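Rindano Opens Blackout Fabric Line for Work Enclosures

WETLOW - Rindano will begin selling dark fabric enclosures for tabletop work in March, the company announced. The enclosures cover a table on the sides and overhead and are meant for shops and labs that need to keep outside light off a work surface.

The first model fits tables up to 80 inches long. Walls and ceiling are sewn in Wetlow from fabric supplied by Oberholzer, and a full set weighs roughly 9 pounds. Two people can hang one without special tools.

"Customers were taping up curtains and bedsheets," said Waltraud Plattner, who heads product design at Rindano. "They asked for something that fits the table and stays up." 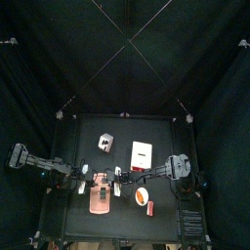
Rindano will take orders directly and through its distributor, Jedum. Replacement panels will be sold separately, and orders placed before the end of March ship at no charge. Each enclosure can be returned within 90 days.

Sales contact: Hemant Mittal, Rindano, Wetlow office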